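Chore Demonstration Operators and Trial Participants
Stullon Household Automation Study, Gillside

Posted Mar 5, 2026
Reference: 1872
Reports to: Lorraine Katene, study lead

Stullon is recruiting for a study of how far current machines can go with ordinary household and shop-floor chores. The work is practical. Operators carry out short tasks with hand-held grippers, the recordings are used to train a control policy, and the policy is then tested on the same tasks with no person guiding it. We report the failures along with the successes, and most of the staff time goes into sorting one from the other.

There are two ways to take part. Operators are paid employees on a fixed term. Trial participants come in for separate sessions and are paid per session. Both are described in this notice. Please say in your application which one you want.

What the study covers

The task set has 6 families: clearing a table, stacking and nesting containers, folding flat textiles, loading a rack, wiping surfaces, and moving large light items with two grippers. The first five have been in use since December. The last was added after early tests showed that a policy trained on small rigid objects did poorly on anything long, thin-walled or slippery.

Container handling takes up the largest share of the schedule. A tray or tub looks like an easy item. In practice the rim flexes under the fingers, a clear or frosted wall gives the cameras little to work with, and glare on the surface can hide the edge that the gripper needs to find. When a container is held at both ends, a small error at one end becomes a twist at the other. People correct for this without thinking about it. The current policy does so some of the time, and we do not yet have a good account of when.
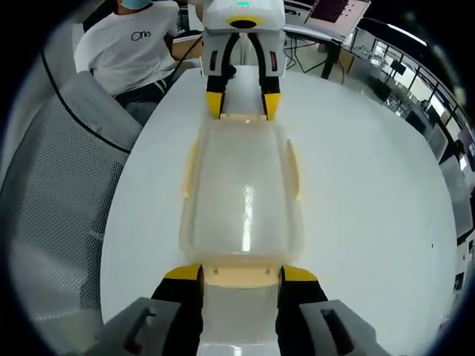 OPERATOR POSITIONS

Two-gripper handling, fixed term

Operators work at a table, in pairs or alone depending on the task. A typical task starts with an item in a marked start zone and ends with it in a marked goal zone, in the stated orientation. You repeat the task with small changes to the start position. Each attempt is labeled at the end as complete, partial or failed. Attempts are not deleted for being untidy, and a clean failure with a correct label is worth keeping.

Duties:
Perform assigned tasks at a steady pace, using one or two hand-held grippers
Check finger pads and fasteners before each block and report wear
Label every attempt and write a short note on anything out of the ordinary
Reset the table to the layout on the task sheet
Review a sample of your own recordings with the data lead
Run the comparison trials, in which the policy attempts the same task and you record the outcome

Required:
Steady use of both hands, and the ability to hold a light tool at table height for up to 15 minutes at a time
Normal or corrected vision
Ability to follow a written procedure in English
Accurate record keeping
Authorization to work at the Gillside site

Useful but not required:
Experience in packing, food service, laundry, housekeeping or light assembly
Experience with inspection or quality records
Basic spreadsheet skills

No programming is involved and no background in robotics is expected. Training lasts 2 weeks and is paid at the full rate. It covers grip placement, motion speed, labeling rules and the Skekel logging tool, where all attempt records are kept. At the end of training you complete a supervised block on three task families. Those who do not pass may repeat it once.

Speed is not scored. Fast, jerky motion produces recordings that are hard to learn from, and operators who come from piece-rate work usually need a few days to slow down.

TRIAL PARTICIPANTS

Per session, no experience needed

Participants help us set a human baseline. You will do a selection of the same chores, first with your bare hands and then with the grippers, after a short practice period. We compare your results with those of trained operators and with the policy. Some sessions also ask you to watch a machine attempt a chore and state whether you would accept the result in your own home or workplace. We are looking for a spread of ages and occupations, including people who do these chores for a living.

You may stop a session at any point and will be paid for the full session. Hands, tools and work surfaces are recorded. Clothing and the room behind the table may also be recorded. Faces are blurred before any recording leaves the study team. A consent form is sent with the booking confirmation, and a signed copy must be on file before you start.

Current state of the work

Applicants often ask whether the machines can do these jobs yet. For a single rigid item on a clear table, the policy is usually adequate. For nested containers it often picks up more than one. Folding works on towels laid flat and fails on most things taken from a pile. Two-gripper carrying is the least reliable family and the main reason for this round of hiring. A separate trial on the Tawhiri packing line will use the same protocol once the table results are stable.

How to apply

Send a one-page summary of your work history (operators) or a short statement of your occupation and availability (participants) through the Stullon careers page, quoting the reference above. Operator candidates who are shortlisted will be invited to a practical session at Gillside, consisting of a site tour, a handling exercise and an interview with Lorraine Katene. No preparation is needed. Wear closed shoes and sleeves that can be pushed back from the wrist.

If you need an adjusted table height, a seated position or another change to the setup, state this in your application.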